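我跟卢昌浩，不对，他姓卢还是姓鲁我到现在都没搞清楚，护照上写的是Chang-ho Noh，反正大家都叫他老诺。老诺在共享工坊租了最里头那张工位，一个月500块，还包一个柜子。去年八月他说要做一对夹爪，拿在手里的那种，名字都起好了，叫Prikalance。我问什么意思，他说没意思，好听嘛！

第一版捏鸡蛋，碎了一盒。第二版不碎了，可是捏不起来。到第三版他把垫面换了，连杆重新打了一遍，打废的零件装满我一只鞋盒（那只鞋盒我还想要的）。隔壁Haller的人过来看热闹，说你们干嘛不买现成的，老诺头也不抬，说现成的没有名字。

后来就是纸杯。我说纸杯多简单啊，他瞪我一眼，让我自己来。好，我来，我捏了49次，手腕酸得晚上筷子都拿不稳。纸杯这东西轻得要命，劲儿大一点就瘪，小一点就滑，滑下去还要滚到椅子底下，你得趴着去够。老诺在旁边喝他的大麦茶，一边喝一边念：慢，慢，再慢。

我火了，把家伙往他手里一塞：你慢一个给我看看！

他真就坐下来了，袖子也不卷，半天没吭声。我本来要走的，包都背上了，又站在那儿看。

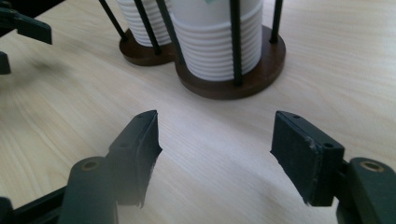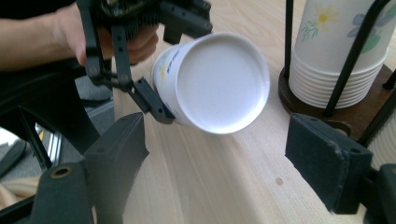 工坊的桌上，杯架和夹爪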